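### 3.2 Checking habits and the folded state

Diary data first. 156 adults kept a paper log for two weeks in May, all of them living in Goltesley or the villages just east of it. Each time they picked up a phone they wrote down the time, what set it off (a sound, boredom, someone else checking theirs) and whether they did the thing they meant to do. Total entries after cleaning: 1,640. Lower than we hoped. Logging fatigue, mostly, and the second week is thin for everybody over 60.

Sorting was done by hand. Indira Thampi coded the full set and a second coder did 200 entries blind. Agreement was good on triggers, weaker on intent, where "just looking" got filed three different ways before we settled on one rule. The rule: if the person wrote no purpose, no purpose was assumed. We did not go back and ask.

Main finding is simple. Most pickups had no sound or buzz behind them. People checked in gaps: waiting for a kettle, a lift, a slow page at work. Evening entries were the messiest, often one long pickup logged as four or five short ones, and we merged these only when the times touched.
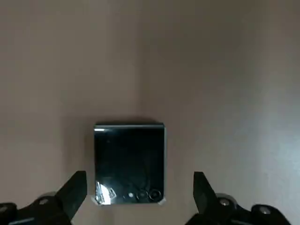

Figure 3. A flip-style smartphone, folded, cover screen off.

Owners of folding phones were a small group but they wrote more per entry. Several said the closed phone felt "put away" even when it was sitting next to their plate. One described opening it as a decision, then two days later wrote that she no longer noticed doing it. We treat this as a hint and no more. The group chose thier own phones, and people who buy a phone that shuts may already want to look at it less.

The cover screen complicates things. A glance at the time on the outside was logged by some people and skipped by others. Our instructions said "pick up or unlock," which left room for both readings. Should have been caught in the pilot. In Table 4 the glances are kept as a seperate row so the reader can add them in or leave them out.

Place mattered more than phone type. Kitchen and bed made up the bulk of entries, then bus. The Mindaveck questionnaire, given on the last Tuesday, asked where people *thought* they checked most, and the usual answer was work. Logs do not back this up. Ekwueme-style recall error would predict as much: people remember the checks they feel bad about.

Limits. No automatic logging. The Rurix counter was dropped early on because it drained older batteries and two people quit over it. So pickups are almost certainly under-reported, worst on weekends. No correction was applied, see 4.1 for what happens to the trigger shares if weekend entries are left out.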